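くらしの知恵広場 > 学び・講座 > 人前で話す

苔の魅力を40分で話すことになりました。何から準備すればいいですか

いわのうえ

はじめて投稿します。長いです、すみません。

趣味で苔を見て歩いています。庭の隅のハイゴケから始まって、いまは休みのたびに沢沿いや古い石垣を見に行くほどになりました。ルーペをのぞくとあの小さな葉の重なりが森みたいに見えて、しゃがんだまま時間を忘れます。

それで、いつも通っているグレスティン(Grestine)自然講座の人から「今度は話す側をやってみませんか」と声をかけてもらいました。持ち時間は40分、会場は大学の講義室を借りるそうで、席は220もあるとのこと。全部埋まることはないと言われましたが、それでも広い部屋です。うれしくてその場で引き受けてしまい、帰りのバスの中で青くなりました。

仕事でも人前で話した経験はほとんどありません。朝礼の当番が回ってくるくらいです。話したいことは山ほどあるんです。乾いて縮れたスナゴケが、霧吹きひとつでぱっと開くあの感じ。蒴(さく)の帽子が種類ごとに違うこと。雄株と雌株の話、胞子の話、都会の歩道のすき間に生えるギンゴケの話。苔寺の話もしたいし、絵本に出てくる苔の話もしたい。書き出したらノートが何ページにもなって、とても収まりません。

お聞きしたいのは次のようなことです。

内容をどうやって削ればいいのか。専門家ではない私が、どこまで断定して話していいのか。原稿は全部書いて読んだほうがいいのか、それとも要点だけ持って立ったほうがいいのか。それから、できれば本物の苔を見せたいのですが、広い講義室でうまく見せる方法はあるでしょうか。

本番は9月です。スライドは Hindinance というソフトを使っていて、操作はひととおりできます。聞きに来る方は植物好きの年配の方が多く、お子さん連れもいらっしゃるそうです。苔に詳しい方でなくても、人前で話したことのある方のご経験をぜひ聞かせてください。

石垣ぐらし

苔の話、いいですね! 私が近所なら前の席に座りに行きます。私の専門(というほどでもないですが)は古い石橋で、公民館や学校でときどき話をしています。苔はいつも橋にくっついている脇役だったので、こういう講座があると聞くだけでわくわくします。

まず削り方から。ノートに書き出した話を全部、小さい紙に一つずつ書き写してみてください。「霧吹きで開く」「蒴の帽子」「歩道のギンゴケ」という具合に。それを畳の上に広げて、誰かに電話で話すならどれからしゃべるかを想像しながら一枚ずつ拾います。最初に手が伸びた紙が、いちばん話したい話です。私の予想ではスナゴケの霧吹きです。ご質問の文章でもそこがいちばん生き生きしていましたから。

次に、その一枚につながる紙だけを残します。乾いて縮れるのはなぜか。根から水を吸う草とどこが違うのか。だから歩道のすき間でも暮らせるのか。そうつながっていけば、話に一本の道ができます。苔寺と絵本は道から外れるので、箱にしまって次の回に取っておきましょう。次の回は来ます。好きで話す人には必ずまた声がかかります。

40分という長さは、準備している間は果てしなく見えて、立ってみるとあっという間です。質問の時間を中に含むのかどうか、講座の人に早めに聞いてください。含むのであれば話は30分で終わるつもりで組んだほうが楽です。スライドは12枚もあれば十分だと思います。私は欲張って橋の写真を何十枚も詰め込み、後半は「次です、次です」と言いながら飛ばしたことがあります。あれは橋に申し訳なかった。

原稿について。私は全部書きます。書いてから声に出して読み、つっかえたところを直して、また読む。これを何日か続けると、だいたいの流れが口に入ってきます。そうなったら原稿はかばんにしまい、当日は大きな字で見出しだけを書いた紙を持って立ちます。書いた文章をそのまま読むと、どうしても目が下に落ちて声も下に落ちます。ただ、最初のひとことと最後のひとことだけは、紙に一字一句書いておくと安心です。いちばん緊張するのが出だしで、いちばん間延びするのが終わりですから。

最初のひとことは、自己紹介より先に苔の話から入ってみてはどうでしょう。「けさ、家を出てからここに着くまでに苔を踏んだ方はいらっしゃいますか」なんて聞かれたら、私なら足の裏が気になって最後まで聞いてしまいます。

断定の話。私も学者ではないので、いつも三段に分けています。本で読んだことは「この本にはこう書いてありました」と書名を添える。自分の目で見たことは「私の見た範囲では」と言う。考えたことは「これは私の想像ですが」と言う。これだけで、聞いているほうは安心して聞けますし、詳しい方がいても怒られません。むしろ終わってから「うちのほうではこうだよ」と教えに来てくれます。苔の名前は、間違えやすいものは「何々の仲間」で止めておくのがいいと思います。橋の年代も同じで、「江戸の終わりごろと聞いています」と言っておくと、郷土史に詳しい方が後でにこにこしながら資料のありかを教えてくれます。

会場の下見は、ぜひさせてもらってください。見ておくといいのは、立つ場所から一番後ろの席がどのくらい遠いか、明かりをどこで消せるか、消したあとに手元の紙が読めるか、それから机とコンセントです。大学の講義室だと前の机が大きくてつやのある立派な木だったりして、水気のあるものを置くのに気をつかいます。苔を持ち込むなら、お盆と布巾を忘れずに。変換プラグや延長コードがいるかどうかも、行ってみるとすぐわかります。私は下見のときに上着のポケットに小さな手帳を入れておいて、気づいたことをその場で書くようにしています。家に帰ると半分は忘れているので。

下見では、声も出してみてください。誰もいない部屋で一人でしゃべるのは恥ずかしいですが、後ろの席に付き添いの人に座ってもらって、出だしだけ話してみる。聞こえるかどうかだけでなく、語尾が消えていないかを教えてもらうといいです。日本語は語尾に「です」も「ではありません」も来るので、そこが消えると話がひっくり返ります。

長くなりました。準備している間がいちばん楽しいですよ。どうぞ存分に迷ってください。

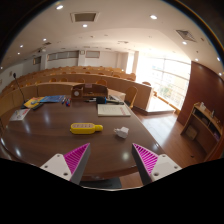

霧の日は長靴 さん 4月12日 投稿 (参考になった 40)

苔の人間です! タイトルを見て飛んできました。こういう話題が出るのを待っていました。

上の方が組み立ての話を丁寧に書いてくださっているので、私は本物の苔をどう見せるかを中心に書きますね。小学校と園芸の集まりで苔の話をしてきて、さんざん失敗しましたので、失敗のほうも遠慮なく書きます。

いちばん盛り上がるのは、やっぱり乾いたスナゴケに水をかける瞬間です。これはもう、何回やっても歓声が上がります(私も毎回心の中で上げています)。でも広い部屋では、後ろの席からは何が起きているのか見えません。初めて大きい部屋でやったとき、前の列だけが「おおー」と言って、後ろは静まりかえっていました。寂しかったです。

そこで、開くところはあらかじめ動画に撮っておくのをおすすめします。三脚を立てて、黒っぽい布を敷いて、横から光を当てて撮ると、葉が起き上がるのが本当によくわかります。動画を大きく映して、そのあと「同じものを後ろの台に置いておきますので、終わったら霧吹きしに来てください」と案内する。こうすると話の最中に席を立つ人もなく、終わってからの時間がにぎやかになります。お子さんは何度もやりたがるので、乾いたものを多めに用意しておいてください。一度しめらせると、乾くまでしばらくかかりますから。

乾かし方ですが、スナゴケなら浅い箱に新聞紙を敷いて、風通しのいい日陰に広げておけば縮れてくれます。直射日光に当てて急いで乾かすのはやめたほうがいいです。私は前の晩にあわててドライヤーを使って、茶色くしてしまいました。9月はまだ湿気が残る時期なので、本番の2週間くらい前に一度試しておくと、何日でいい具合になるかがわかります。

回して見てもらう方法もあります。透明なふたつきの浅い容器に種類ごとに入れて、ふたに名前を大きく書いておく。ふたは開けてもらって構いません、と必ず言ってあげてください。言わないと皆さん遠慮して、ガラス細工みたいにそうっと隣に渡してしまうんです。苔は触ってこそです! スギゴケのつんつん、ハイゴケのふかふか、ギンゴケのビロードみたいな手ざわり。触った人の顔が変わるのを見るのが、私は何より好きです。

ただし、回すのは話が一段落してからにしてください。話しながら回すと、手元に届いた人はそちらに夢中になり、こちらの話を聞いていません。当たり前ですよね、本物のほうが面白いんですから。私はそれに気づくまで何年もかかりました。

ルーペは全員分なくて大丈夫です。私は Wullico というお店で買った安い10倍のものをいくつか持って行って、後ろの台に置いています。首ひもをつけておかないと、どこかへ行ってしまいます。初めてルーペを使う方は、苔のほうを動かさずにルーペを遠くから近づけようとして、たいてい「ぼやけて見えない」とおっしゃいます。ルーペを目にくっつけて、苔のほうを持ち上げて近づける。これを最初に皆さんで空の手でやってもらうと、会場がひとつになってとても楽しいです。

採集についても、ひとこと触れておくといいと思います。話を聞いて苔が好きになった方は、帰り道に必ずはがしたくなります(私もそうでした)。公園や神社やよその石垣からは持って帰らないこと、自分の庭か、お店で育てて売っているものから始めること。私は最後のスライドにこれを一行で書いて、口でも言うようにしています。説教くさくならないように「石の上の苔は育つのにとても長くかかるので、そこで会いに行くほうが楽しいですよ」という言い方にしています。ご自分が会場に持ってくる苔も、どこのものかを言えるようにしておくと安心です。

蒴の帽子の話をされるなら、写真を大きく映したあとに、ひとつだけ絵に描いてみせるのもおすすめです。下手でいいんです。帽子があって、ふたがあって、その下に細かい歯が並んでいて、乾くと動いて胞子が出ていく。写真だと情報が多すぎてどこを見ていいか迷うのですが、線で描くと皆さん一緒に手を動かして描いてくれます。配る紙に空いたところを作っておくと、そこに描いてもらえますよ。

配る紙は、A4一枚で足ります。出てくる苔の名前、似ているものの見分けどころ、おすすめの本、それから観察しやすい場所。私はこの場所のところを地元の地図にしています。グレスティンの講座なら、ベニーテス(Benítez)の小道は入れたいですね! 沢に下りる手前の木の橋のあたり、日陰側の岩がすばらしいです。朝のうちに行くと光が低く入って、胞子体が一本ずつ金色に透けて見えます。あそこを教えてもらったら、参加した方はその週のうちに行くと思います。

あと、読み仮名を必ず振ってください。「蒴」も「鮮類・苔類」の「蘚」も、見慣れた私たちには普通の字ですけれど、初めての方はそこで止まってしまいます。(いま自分で変換を間違えました。正しくは「蘚類」です。直せないのでこのまま置いておきます。こういうことが配る紙でも起こるので、人に一度見てもらってください!)

緊張については、あまり心配しなくて大丈夫です。苔を好きな人が苔の話をしているのを聞くのは、それだけで楽しいんです。言葉が詰まったら、容器をのぞきこんで「かわいいですねえ」と言っていればいいです。私は本当にそうしています。会場の方も一緒にのぞきこもうとして体が前に出てくるので、その間に次に話すことを思い出せます。

動画を使うなら、Hindinance で音の出る動画を入れたときは念のため音を切っておくといいです。私は霧吹きの動画に、撮りながら自分がつぶやいた「よし、開け、開け」という声が入っていて、大きな部屋に響きわたりました。受けましたけれど、顔から火が出ました。

9月の本番、楽しみにしています。終わったらどんな質問が出たか、ぜひ教えてください。「苔は食べられますか」は、たぶん出ます!

わらびもち

話すのは苦手なので聞く側の意見です。

早口じゃなければだいたい大丈夫です。水を飲むとき黙っても誰も気にしないです。苔のことはよく知りませんが、うちの駐車場にもふわふわしたのがあって気になっていました。あれも苔でしょうか。

あと、スライドの字は大きいほうがうれしいです。白地に薄い黄緑の字は読めません。植物の講座はなぜか黄緑が多いです。

いわのうえ (投稿した人)

皆さん、本当にありがとうございます! 読みながら何度もうなずいて、さっそく小さい紙に書き写して床に広げてみました。最初に手が伸びたのは、やっぱりスナゴケの霧吹きでした。見抜かれていて笑ってしまいました。

石垣ぐらしさん、書名を添える、見たことと想像を分けるという言い方、そのまま使わせてください。ずっと「素人が話していいのかな」と引っかかっていたのが軽くなりました。質問の時間が含まれるかどうかも講座の人に聞いてみます。お盆と布巾は持ち物の一番上に書きました。石橋のお話もいつか聞いてみたいです。

霧の日は長靴さん、ベニーテスの小道をご存じなんですね! あの木の橋の岩、私も大好きです。朝の光のことは知らなかったので、次は早起きして行ってきます。動画は今度の休みに練習で撮ってみます。声は出さないように気をつけますが、自信がありません。ドライヤーは、やるところでした。

わらびもちさん、スライドを見直したら見出しが全部黄緑でした。直します。駐車場のふわふわは、色や、触ったときの感じがわかればもう少し絞れるかもしれません。白っぽい緑でビロードのようならギンゴケの仲間かもしれないので、よかったら近くで見てみてください。

動画が撮れたら、また新しい投稿で相談させてください。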